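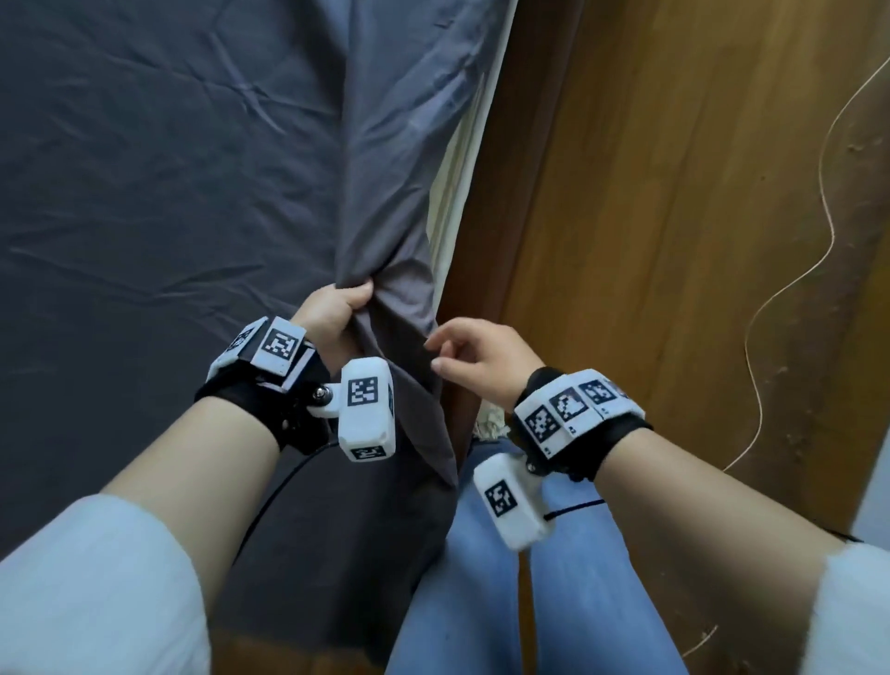
Gather first, fold second. Dark gray hides a lot, creases not included.

Sheets, Towels and Other Large Flat Problems

I have lived in four apartments and one house, and the linen closet in every one of them was designed by a person who owned a single pillowcase. The house is in Somstead, it was built when people apparently slept under their coats, and its closet is 30 inches wide with a pipe running through the back corner. Everything below was worked out in front of that closet, usually at 10 at night, usually with something still in the dryer.

Start with the dryer

Most folding trouble begins in the dryer. A fitted sheet goes in as a sheet and comes out as a bag containing two socks, a washcloth and the other pillowcase, all of them still damp. Wash sheets with other sheets, or by themselves. Keep towels out of it. Towels are heavy, they take longer, and they get rolled up in the middle like the filling in a burrito.

Halfway through the cycle, stop the machine, pull everything out, shake it and put it back. I resisted this for years on the grounds that I own a machine so I don't have to do things. It takes one minute and saves a second cycle.

Take cotton out while it is very slightly damp along the hems. Bone dry cotton sets its wrinkles like plaster. If you forget and the load sits overnight, throw in one wet washcloth and run it again for ten minutes. If you forget that too, congratulations, you now own linen-look sheets, and people pay extra for those.

The fitted sheet, without tears

There are many ways to fold a fitted sheet and most of them involve a person on a video with longer arms than mine. My way uses the bed.

Lay the sheet on the bare mattress with the elastic facing up. Tuck the two bottom corners into the two top corners, so each pair sits one inside the other like nested bowls. Pull the edges until you have something that passes for a rectangle from across the room. Fold the elastic side in by a hand's width, all the way down, so the ruffled part is buried. After that it has one straight edge and behaves more or less like any other piece of cloth.

Fold in thirds the long way, then in thirds again. Press the air out with your forearm as you go. A folded sheet full of air looks fine for as long as it takes you to put another sheet on top of it.

If you have lost track of which corner is which, gather a good bunch of cloth in one hand and run the other along the hem until you hit a seam. Seams are at the corners. Going the other way, hunting for the corner by eye, is how I once folded a sheet with my bathrobe inside it.

The tag goes at the foot of the bed on the right side. Yours may be sewn somewhere else, since makers have never agreed on this or on anything. Find out once and write it on the inside of the closet door. Mine says QUEEN TAG FOOT RIGHT in pencil, and guests have asked about it.

The flat sheet

Hold it by two corners, arms out, and let it hang. If it touches the floor, and it will, stand on the bed. I'm told this looks undignified. Fold in half, in half again, then into thirds to match the width of your shelf.

Match the shelf, by the way, and forget what the package looked like when you bought it. Measure the shelf. Cut a piece of cardboard an inch narrower and fold everything to that. My cardboard came off the back of a Dudley wall calendar and has outlasted two laundry baskets.

Pillowcase bundles

Everyone has read that you should store a sheet set inside one of its own pillowcases. Everyone is right, and I'm annoyed about it. Fold the fitted sheet, the flat sheet and the spare pillowcase, stack them, slide the stack into the remaining case and tuck the open end under. When you need to change a bed, you pull out one lump and you have the whole bed.

The trick has one weakness. All the lumps look alike. I pin a scrap of masking tape to each with a safety pin and write the bed on it. Sticking the tape straight onto the cloth works too, until you've left it there all summer, and then it's part of the cloth.

Dark sheets

Dark sheets are wonderful for people who drink coffee in bed and terrible for people who own a white cat. Wash them cold and inside out, where there is an inside. Use less detergent than the cap tells you. The pale streaks you see after drying are often undissolved powder, and a second rinse takes care of them.

Keep face cream with benzoyl peroxide away from any colored pillowcase. It bleaches in orange spots and nothing brings the color back. I have a charcoal set with a map of what appears to be Denmark on one side. It's now the set for the couch.

A new dark set should go through the wash on its own twice. I skipped this with a navy set from Rahman Linens, and for most of a winter everything else I owned was a color I described as slate.

Towels

Fold towels in thirds the long way first, then in half, then in half again. Put them in with the folded edge facing out. This makes a messy person look like a tidy one for the cost of turning a towel around.

Skip fabric softener. It coats the loops, and then the towel slides the water around on you. If yours are already coated, wash them hot with a cup of plain white vinegar and no detergent, then wash again normally. Never put vinegar in the same load as bleach. The fumes are dangerous.

Bath towels that smell sour when wet need a hot wash and a complete drying, and then they need to stop living in a heap behind the door. I say this as a heap person.

How many to keep

Two sets per bed, three if somebody in the bed is under five. Two bath towels a head and a couple for guests. I arrived at this after I emptied the closet one November and counted 157 items, including a crib sheet (no crib), a beach towel advertising a bank that has since closed, and almost 30 washcloths. I can't explain the washcloths.

Animal shelters often take old towels and some take sheets, but call before you drive over. The rest make good drop cloths. An old fitted sheet is particularly useful in the back of a car, elastic around the seat, when you are hauling mulch or a Christmas tree.

Shelves and smells

Wipe wooden shelves down once a year and leave the door open until they're fully dry. Raw wood can yellow cotton over time, so line it with plain white paper if things are going to sit. Don't store linens in plastic bags unless they are dry right through, and maybe not then.

A bar of soap with the wrapper slit will keep a closet smelling decent for months. Any brand. I use the small green Fusach bars that come in a sleeve, mostly because I bought too many. Cedar blocks are fine, but sand them lightly when they stop smelling of anything. Lavender sachets also work if you like lavender, and if you don't, you will be sleeping in it anyway.

Rotate. Clean sets go to the bottom of the pile and you take from the top. Otherwise the same set gets used until it wears through at the hip, while its twin sits underneath it, crisp as the day you bought it.

The duvet cover

Turn the cover inside out and lay it on the bed, opening at the foot. Put the duvet on top and tie or pin the corners together at the head. Roll the whole thing from the head to the foot into a long sausage, flip the open end of the cover around the ends of the roll, button it closed, and unroll. The first time, you'll think you have made a mistake somewhere around the flipping. Keep going.

If the duvet slides to the bottom anyway, sew a loop of ribbon into each inside corner of the cover and tie it around the duvet. Four loops, one evening. I've been meaning to do mine since we moved in.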